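4.3 Connecting the second drive

This section explains how to connect the cables of a drive inside the Tretenia desktop case. Before you begin, the drive must already be seated in the drive cage (see 4.2). If you bought the case with the Ovora drive kit, the data cable is in the small bag together with the screws.

You will need:
One SATA data cable
One free SATA power connector from the power supply
A cable tie
A small flashlight, if your room is dark

CAUTION: Turn off the computer, switch off the power supply at the back and pull out the power cord. Wait until the fan has stopped fully. Do not work inside the case with the cord plugged in.

1. Lay the case on its side on a flat table, with the open side up. Put a towel under it if you want to protect the table.

2. Touch a bare metal part of the case with your hand for a moment. Repeat this each time when you come back from another room.

3. Check that the latch of the drive cage is closed. Pull the drive lightly toward you. It should not move. If it moves, open the latch, push the drive in to the end and close again.

4. Find the power wires which come from the power supply. The SATA power connector is the wide and flat one. Hold it by the plastic body and turn it until the L shape inside matches the L shape on the drive.

5. Push the power connector straight in. It needs a little force, but it must not be tilted. When it does not go in, take it out and look at the L shape again.

6. Connect one end of the data cable to the drive. This connector is the narrow one, and it has the same kind of L shape.

7. Lead the data cable to the motherboard in a wide loop. Do not fold it sharply and do not press it under the drive cage. Connect the other end to a free SATA port. The port numbers are printed on the board.

8. Gather the power wires with a cable tie. Do not tighten it so much that the wires are pulled at the connector. Cut the end of the tie and take the cut piece out of the case.

9. Look that no wire can touch the fan blades or lies over the memory slots.

Note: The color of the data cable has no meaning. A red, blue or black cable works in the same way.

Note: If the drive is not shown after you start the computer, first check the data cable on both ends. In most cases one of them is not pushed in completely.

Please keep the case open until the drive is shown in the start menu of the board. Then continue with 4.4, Closing the side panel.

Text of this section: Thư Vũ. Last change: Monday, August 31, 2020.

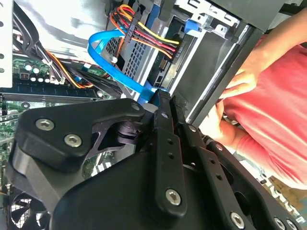
Fig. 46. Blue data cable and tied power wires at the drive bay.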